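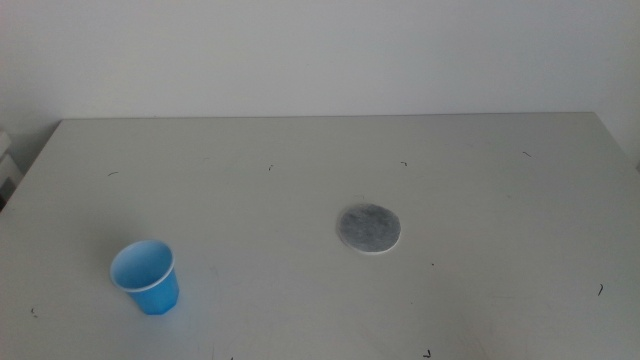 I went to the Bridora open day on 22nd September because a friend had told me their tasting room would change how I think about drinking water. I think about drinking water very little, so the bar was low. The bus from Morsy takes the long way past the reservoir, and by the time I had found the right door I had missed the welcome talk and, I was told, the pastries.

Bridora shares a long brick building with Jutmont, who make shelving and were not open to visitors. You go in through a shared lobby, sign a sheet, get a sticker, and then wait. Groups are supposed to be limited to 4 people per room. Ours was bigger than that and no one seemed to mind, although it did mean that those of us at the back heard about half of what was said.

The first stop was a wall of posters. One said the company had run 645 tastings since it moved here from Pondholm. It didn't say who did the tasting or what they concluded, and when I asked, the guide said the full results were "being written up." They were also being written up in June, according to the leaflet I had picked up at the library. I have been handed a lot of leaflets in my life and I would like to see one of these write-ups before I buy anything.

Then came the part everyone had come for. The idea, as it was explained to us, is that people judge what they drink partly by what surrounds it, so Bridora has stripped the surroundings away. White wall, white table, a small blue plastic cup. A flat gray disc sat on the same table, well away from the cup. Half our group took it for a coaster and the other half for some sort of filter pad, and our guide moved on before we could settle it. I would have liked to know. If the point is to remove distractions, a speckled gray circle on a white table is a pretty good distraction – I looked at it more than I looked at the cup.

And if you are going to make such a fuss about plain white surfaces, wipe them. There were little dark specks on the tabletop, thin as hairs, the sort of thing you would brush off with your sleeve before setting down a sandwich. On a brown kitchen table I would never have noticed.

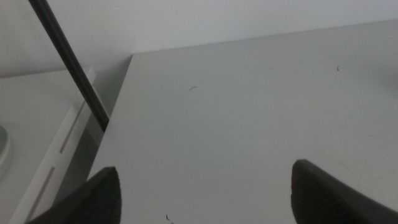 The plain white wall and some of the specks, seen close up.

I'll give them the blue cup. Blue outside, paler blue inside, white rim: it does stand out, and a woman near me said it made her thirsty, which I suppose is a result of a kind. Whether it makes anything taste better is another matter. We were given a leaflet claiming it does and no chance to compare it with a glass.

The shop by the exit sells packs of 100 cups and, for the truly convinced, a carton of 400. I bought neither. Two people in our group bought the small pack. The tea in the lobby was free and came in a chipped mug, and it was fine.

Practical notes, then. Allow around an hour. Come early if you want the talk, and bring your own food. The parking lot belongs to Jutmont and they do check. I'm told the next open day will include a proper side-by-side tasting, and if that is true I may go back for it.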